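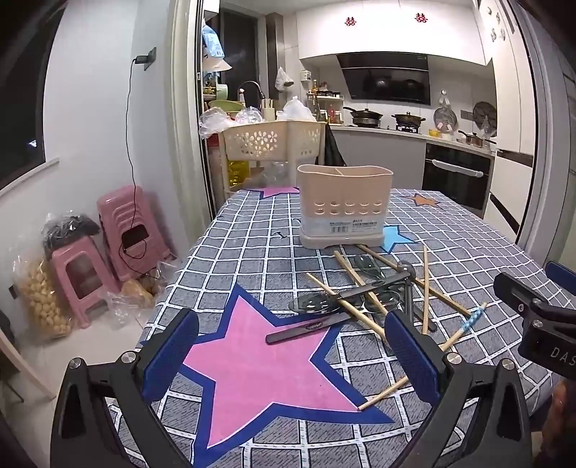
Can a Machine Put Away the Chopsticks Yet?

Project report, Muchen Guo
Jun 6, 2019

Why I picked this

My question at the start of the term was a big one: can machines do household chores yet? My advisor let me keep the question but made me pick one chore, and I picked sorting utensils into a holder. People do it half asleep. You grab a handful from the table, drop it in the cutlery holder, and you're done before the kettle boils. I wanted to know how much of that a two-finger gripper can manage, and which parts it can't, and I had a great time finding out (even the week when everything fell on the floor).

I should say up front that factories have had machines that pick and place things for a long time, and they are very good at it. The trick is that a factory part usually shows up in a known spot, facing a known way. A kitchen table gives you chopsticks at every angle, some crossing each other, next to a slotted spatula and a spoon with a curved handle. I think that mess is the most interesting thing about the whole chore.

Setup

I split the work into two halves. In the first half, a person holds the gripper and does the task by hand, so we get recordings of how a human would move if a human had only two fingers. In the second half, a small program I called Clutorach learns from those recordings and drives an arm on a bench in the lab. The arm is slow and a bit noisy and I love it.

The home sessions used a regular dining table with a star-print cloth on it, and a beige plastic cutlery holder with a divided interior. Wooden chopsticks, a metal spoon, a clear serving spoon and a perforated metal spatula all went on the table together. I didn't tidy anything first. If a table only works for a robot after you clean it, the robot has skipped the chore!

We ended up with 292 recordings I could use. The lab arm then got 50 tries at each type of utensil, starting from a scattered pile, and I marked a try as good only if the item ended up standing in the holder with nothing knocked over.

What happened

Spoons went best. The metal one has a neck the fingers can close on, and once it's held it mostly stays held. I got excited too early here and told my whole family the project was finished.

Chopsticks were much harder. A chopstick lying flat on cloth is thin, so the fingers have to come down very low, and then the tips push into the cloth and drag it. The cloth bunches, the chopstick rolls, and now everything you knew about where it was is wrong. Softer pads on the fingers helped a lot. So did coming in across the stick at a right angle, which I only noticed after watching the hand recordings over and over. People do it without thinking.

The clear serving spoon gave the vision part a terrible time. The pattern of the tablecloth shows through clear plastic, and Clutorach kept deciding there was no spoon at all. In one run it reached past the spoon for a white grid line. I tried a plain cloth next and it did better, but still missed more often than with metal.

The spatula could be picked up fine. Getting it into the holder was the trouble, with its wide blade and a long handle that swings if you grip it too far from the middle. My best fix was to grab it once, lay it down, and grab it again closer to the blade. Slow, but it worked on most tries.

Piles

Single items are one thing. When chopsticks crossed, lifting the bottom one flipped the top one away, sometimes right off the table. I added a rule to always take the top item first, and that was the single best change I made in the project. The rule needs the program to know which item is on top, though, and from one camera it often guessed. A second view from the side would be my first purchase if I had any budget left, which I don't.

So, can it?

For this one chore, in one spot, with someone standing by: partly. The arm needed 8 minutes for a pile that takes me a few seconds. I would not leave it alone in a kitchen. But it did fill a cutlery holder from a messy table more than once, start to finish, and I was jumping up and down in the lab when it did.

Next steps

I'd like to record in August with other holders and other tables, try wet utensils straight from a dish rack, and teach the arm to shake a tangled pile gently before picking. I also want to test forks, which I left out completely.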